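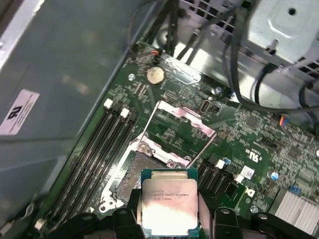

Ticket 558: Overdue letters addressed to the wrong people, again

Opened: August 30, 2024
Raised by: Fiachra Mulligan, Joldale Library, front desk
Assigned to: Szu-yu Ng
Priority: Low (changed to High by requester, changed back to Low, changed to High by requester)
Status: Closed

Fiachra Mulligan, 09:12
The overdue letters from Zama have gone wrong. Each letter has the right name at the top and somebody else's books underneath. I have just had a retired vicar at the desk asking why we think he has had a manual on tattooing since spring. He took it well. The man who received the vicar's list took it less well.
I have 362 letters in a crate and I don't know which of them are safe to post.

Szu-yu Ng, 09:31
Please don't post any of them. Can you tell me:
1. Did you run the letters from the Zama screen or from the spreadsheet?
2. Did anyone sort the spreadsheet first?

Fiachra Mulligan, 09:40
1. The spreadsheet. We always use the spreadsheet.
2. No.

Szu-yu Ng, 10:05
I've opened the copy on the shared drive. The name and address columns are in alphabetical order by surname. The title and due date columns are in order of borrower number, the way Zama exports them. There is an empty column between the two halves, so a sort on the left half leaves the right half where it was. Somebody has sorted it.

Fiachra Mulligan, 10:11
Nobody has admitted to sorting it.

Chak-lun Chiu, 10:26
I may have clicked the little A to Z button. It was hard to find people. I would like it recorded that it was then very easy to find people.

Szu-yu Ng, 10:30
Recorded.

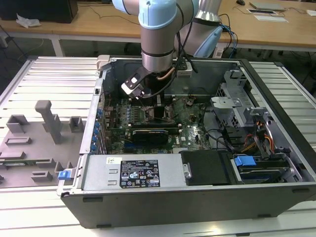 The empty column is the bit I'd like to get to the bottom of. Zama doesn't export one. I ran a fresh export on the test login and got the name, address, title and due date side by side with no gap, and when I sorted that by surname everything moved together as it should. So the gap is being added between the export and the merge, and I'd like to know where.

Fiachra Mulligan, 11:02
That will be the column for ticks. We put it in so we could tick people off when they rang up. It was Cheng-en's idea and it was a good one until this morning.

Cheng-en Wan, 11:15
It was put in last December and there was nothing wrong with it. We stopped ticking in the new year when the ticks kept ending up in the letters. "Dear tick" was a low point. I deleted the ticks. I didn't know I was meant to delete the column as well.

Szu-yu Ng, 11:48
Right. What I've done:
Made a new export and saved it as overdues_clean.
Checked the row count against Zama. Zama has 376 loans overdue and the sheet has 376 rows. The crate has fewer letters than that, which is correct, as some people have more than one book out and get one letter.
Pointed the letter template at the new file.
Moved the old file into a folder called DO NOT USE. There was already a folder called DO NOT USE, with 6 other versions in it, one of which is called FINAL use this one.

Please print a short run and compare it with the borrower screen before you do the lot.

Fiachra Mulligan, 12:20
Printed the Bs. All correct as far as we can see, although the date is now the American way round.

Szu-yu Ng, 12:34
That's the template picking up the format from the file. In the merge field for the due date, add the date switch so the day comes first. I've done it on the shared copy. Close Word and open it again or you'll keep the old one.

Fiachra Mulligan, 13:50
Closed and opened. Dates fine. Vicar's letter now says he has two gardening books and a Western. I rang him to apologise and he says he'd like to reserve the tattooing one.

Chin-lung Chuang, 14:05
Can the crate go in the ordinary recycling?

Szu-yu Ng, 14:09
No. Names and addresses. Confidential waste, please, and all of it, including the ones somebody has been using for shopping lists.

Resolution: Source file sorted across a blank column, so names and loans no longer matched. New export made, template repointed, date format corrected. Staff asked to use the search box for finding people.

Reopened by Chak-lun Chiu, 15:22
Where is the search box?

Szu-yu Ng, 15:24
Ctrl and F. Closing again.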